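# How Does a Live Video Get to Your Screen?

When you watch a ball game live on a tablet, the picture may have come from a stadium hundreds of miles away. It gets to you in small steps, and each step takes a little time.

## Step 1: The cameras

A big game has many cameras. The one at Prilar Field that covers the Fendo youth soccer finals uses 23. Each camera sends its own video down a cable to a control room.

## Step 2: The switcher

In the control room, all the videos show up on a wall of small screens. A person called the director picks which one goes out. Another person presses the button. The machine with the buttons is called a switcher. It can also add the score, the clock, and the team names on top of the picture.

## Step 3: Making it smaller

Video is huge. If you sent every dot of every picture, most home internet would be too slow. So a computer called an encoder shrinks it. If the grass hasn't changed since the last picture, the encoder doesn't send the grass again. It sends only the parts that moved.

You can try this with a friend. Describe the room you are in, one time, with lots of detail. Then have somebody move, and tell your friend only what is different.

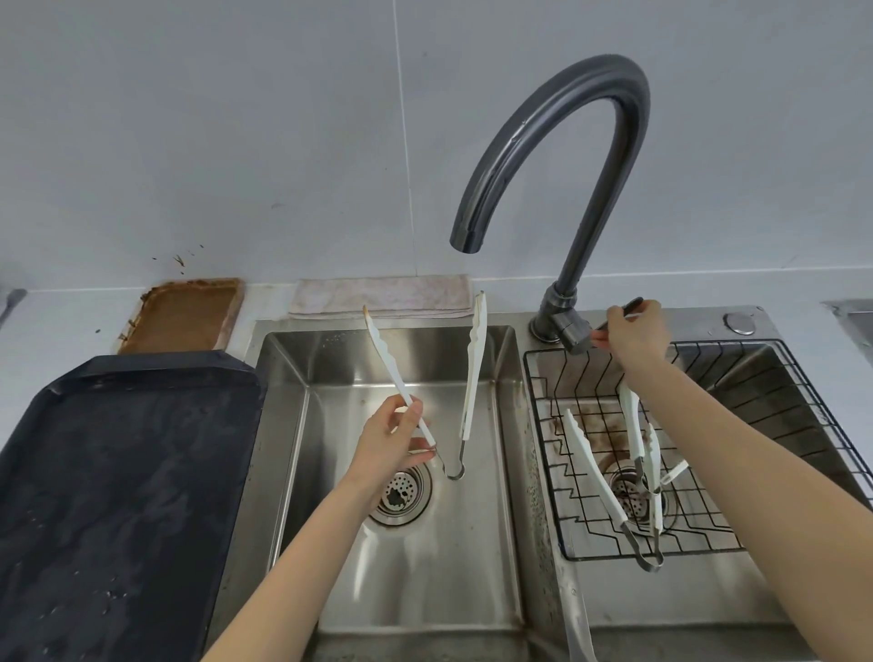
*Hands and tongs at a kitchen sink. The faucet and the tiles are parts an encoder might send only once in a while.*

## Step 4: The trip

The small video is cut into pieces. Each piece is often 2 seconds long. The pieces go to computers called servers, and your tablet asks a server for them one after another. A streaming company called Flornow had 2542 people watching the last Fendo final, and 1405 of them were on phones.

## Step 5: Your screen

Your tablet saves a few pieces before it plays them. This is called a buffer. If the internet slows down, the tablet uses up what it saved. When the buffer is empty, you see the spinning circle.

## Words to know

- **Switcher:** a machine for choosing between cameras
- **Encoder:** a computer or program that makes video smaller
- **Server:** a computer that sends things to other computers
- **Buffer:** video saved up ahead of time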